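Grernbridge Notes
Home | About | Kitchen | House | Older Posts
Filed under: Bread, Domestic Disputes

The bread basket has won. I held out against it for most of the winter, on the grounds that a household of two doesn't need a dedicated vessel for bread when it already owns plates, and I have now been overruled by a piece of wickerwork with a rope edge.

It came from Chiamaka Adebisi, who was clearing out her mother's sideboard and wanted it gone before the movers started charging for it. She left it on our porch with a note saying "you'll use this," in the tone people take when they've already driven off.
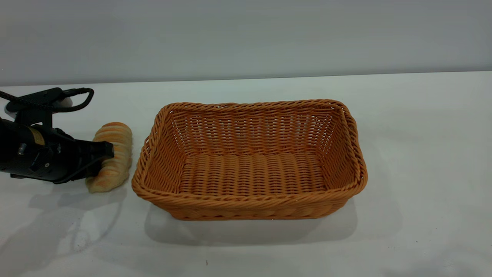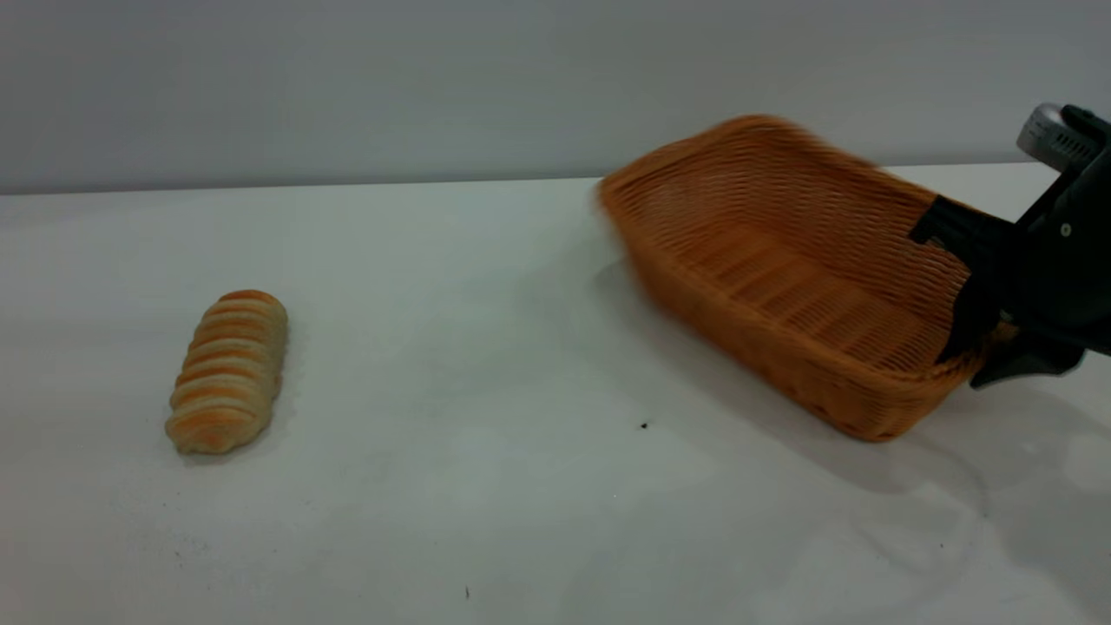
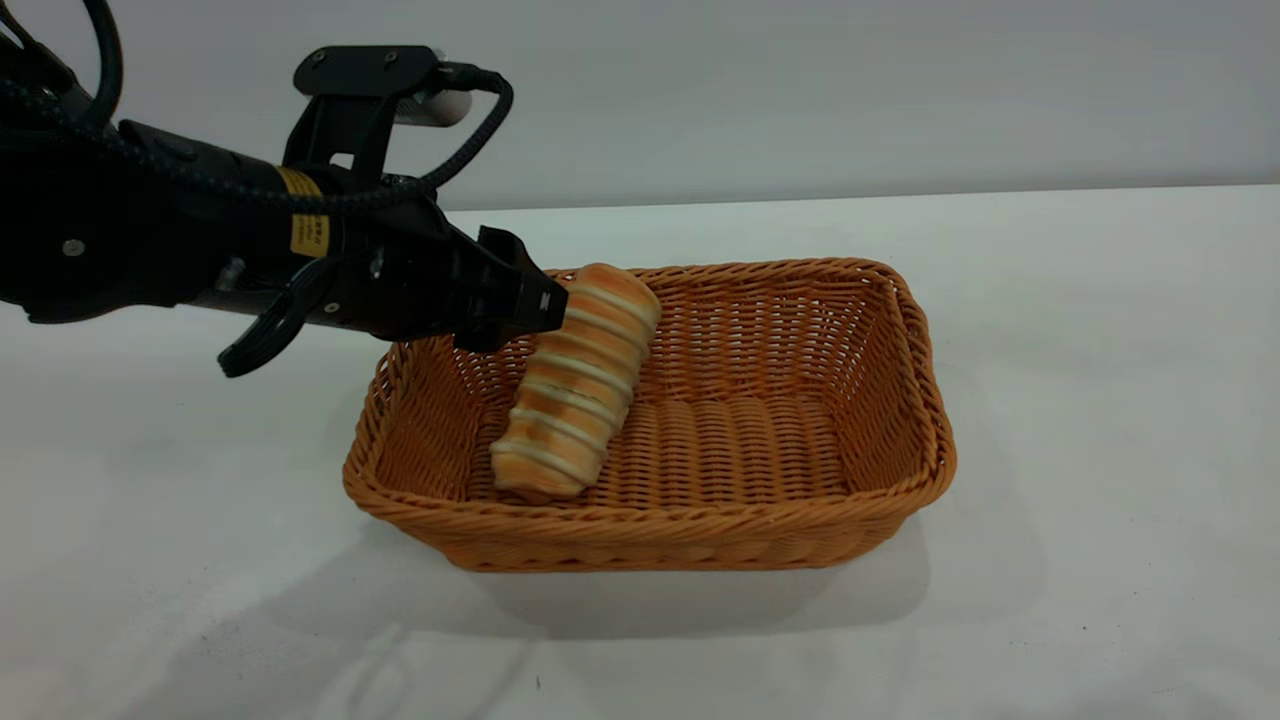
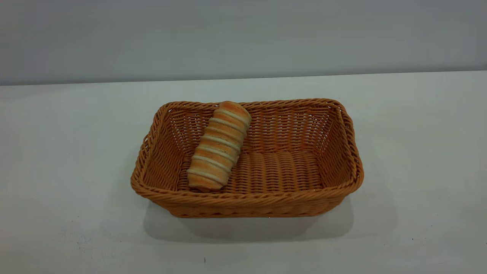

My position, for the record, was that bread lives in the bag it came in. The bag closes. The bag costs nothing. When the bread is finished the bag can be thrown out, and you never have to shake it over the sink or explain it to a guest. A basket is basically a bag that has given up on its one job.

Kelechi Onyeka, with whom I share a kitchen and a mortgage, does not accept this. Kelechi grew up in a house where rolls went into a basket before anyone sat down, and where putting a plastic bag on the table was roughly as welcome as putting a shoe on it. We have had this conversation maybe 40 times. I have the better arguments and I have lost every round.

What finally did it was the spiral rolls. There is a bakery on Remen Street, Oyewole, that makes a long twisted roll, wound around itself so the crust comes out in gold ridges with pale seams in between. They're sold singly. The woman at the counter hands one over in a square of paper that wouldn't cover a sandwich, and you walk home holding it like a relay baton. I asked for a bag once and she looked at me as if I'd asked for a leash.

So the roll arrives in the house more or less undressed, and then where does it go? On a plate it rolls. I mean that literally, it's a long round thing and our plates are flat, and twice it has gone over the edge and under the radiator, where the crumbs from the first one are still living. On the cutting board it looks like it's about to be operated on. In the basket it just lies there on the diagonal and stays put. I noticed this in April and kept it to myself for a week.

The ribs on the bottom help, I think. They run front to back, and whatever you set down on them tends to stay where you left it. They also collect sesame seeds from other, lesser breads, and I'm now the person who goes after these with a dry pastry brush at 11 at night. I tried the vacuum with the narrow nozzle first. Don't. It took up a dish towel and made a noise that brought Kelechi downstairs.

On cleaning in general, I went looking for advice and found plenty, most of it contradictory and all of it longer than this post. One page wanted me to soak the thing. Another said that soaking would ruin it and I should use a barely damp cloth and let it dry in the shade. A third had 113 comments underneath, and by the end two people weren't speaking. I went with the damp cloth. The rope part around the rim takes the longest, what with all those twists, and you find flour in there from what must be previous administrations.

Then there's the matter of the napkin. Kelechi believes in a napkin underneath the bread. I believe that if you own a basket, which I never asked for, you should at least get to see it. We've settled on a napkin when there's company and bare weave when there isn't, and the napkins (Herbridge, blue check, a wedding present we'd been saving for a life with more napkins in it) are getting their first real outing in years.

I did try to find it a second job. Mail: too shallow, and the envelopes slide up the slanted sides and make a break for it. Lemons: fine, but then where does the bread go? Keys: Kelechi took them out one by one without saying anything and laid them on my pillow. It's a bread basket. It has one roll in it most evenings, and there's space left over for a second that we keep meaning to buy.

The bag drawer, meanwhile, is still full. I've been saving bread bags since we moved in, smoothed flat and folded in thirds, and Kelechi has asked what the plan is for them now. I said I was thinking about it. I've moved half of them to the garage, behind the paint.

Chiamaka is coming to dinner next week and I've been told to have the basket out, with a napkin, and to say thank you. She also has her mother's cake stand to get rid of. I already know how this goes, so I've cleared a shelf.

Posted in Bread, Domestic Disputes
Older Posts | Back to Top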